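Gripper for towel folding: buy the second set of fingers now or wait?

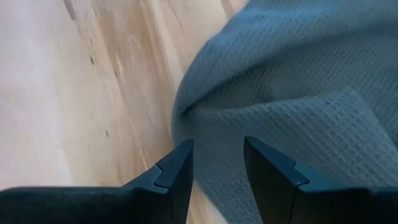 I look after the kit budget for a small laundry automation project at Tetside and I've got £1686 left to spend before the end of our year. We bought the Livwood gripper in January and I'm fairly happy with it, but I'm torn between a spare set of fingers and a softer set for thicker cloth. Waffle weave is my headache, as a bunched-up blue towel like this one has folds all over the place and I want tips that can get hold of a single layer. The Sauerland soft set is £1672 with delivery, so it's that or nothing! Has anyone bought them, and was it money well spent?

Posted 20 May 2026

Answer 1
I'd hold off. We got the Sauerlands and they're lovely on thick stuff, but the pads wear and a new pair is £180, so you'd be over budget the first time you needed some. Your tapered tips look fine to me for getting under a folded flap. Try stick-on rubber first (cheap as chips) and see how you get on.

Answer 2
get the calari ones, much better

Answer 3
Do you have 2 arms or just the one? With two I'd want spares before anything else, we lost nearly a month waiting on a replacement finger. Also ask Livwood if they'll lend you a soft pair to try, they did for us, though we had to pay the postage both ways.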